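About Clundbridge

Clundbridge is a small web design studio. We build websites, we rebuild websites, and a fair amount of the time we talk people out of rebuilding websites. That last part doesn't pay well, but it does mean that when we quote for a job we think the job needs doing.

We started because we were tired of redesigns. Most of us came from bigger agencies, where a client would arrive with a page that loaded slowly and a checkout that confused people, and leave six months later with a new logo, a video behind the headline and the same checkout. We have yet to see a carousel that earned its place. We have removed plenty.

How we work

Every project starts with the site you already have. We read it, all of it, including the pages you forgot about. For one client, a flooring supplier, that meant 287 pages, of which 47 had been visited in the past year by anyone outside the company. The new site was smaller. The sales team worried about that for a month or so and then stopped bringing it up.

After that we write. Words come first here, before color, before type, before anyone opens a drawing program. A layout filled with placeholder Latin will look fine whatever you do to it, and we don't trust it. If a page can't be explained in plain sentences, we doubt a gradient is going to help.

Then we design in the browser, on cheap phones as well as good ones. You get 2 rounds of changes in the price. People ask for unlimited rounds, and some studios offer them, but we've never understood who that is meant to be good for.

What we make

Client work is most of it: shops, clinics, a couple of museums, a lot of firms that sell things to other firms. We also keep up two tools of our own. Virnodari is the layout system we use on every project, a 16-column grid with very few opinions beyond that. Rimon is a checker that goes through a finished site and lists missing labels, weak contrast and links that say "click here." It won't tell you your site is accessible, and we'd be careful of any software that claims to.
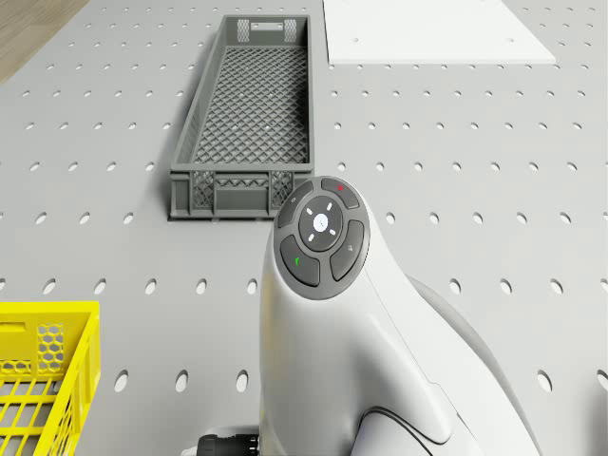

Grids deserve a word, as clients tend to hear about ours early on. A grid is a way of making fewer decisions, and it's useful for exactly as long as the content gets the final say. The gray surface with its rows of oval holes is as regular as you could ask for, and the long crate sitting on it still interrupts the pattern. Content does that to a page. We would sooner let a wide table break the columns than shrink it until it can't be read.

What we don't do

Search ranking guarantees. Pop-ups that ask for an email address before the visitor has read a line. Free pitches. Award entries, unless you want to pay the fee and write the entry.

Working with us

The studio is on the second floor of the Shiferaw building, and the buzzer works if you hold it down. We usually book new projects a season ahead, so if you want to launch in September, write to us in spring. Send the address of your current site and tell us what annoys you about it. If we think it's fine as it is, we'll say so.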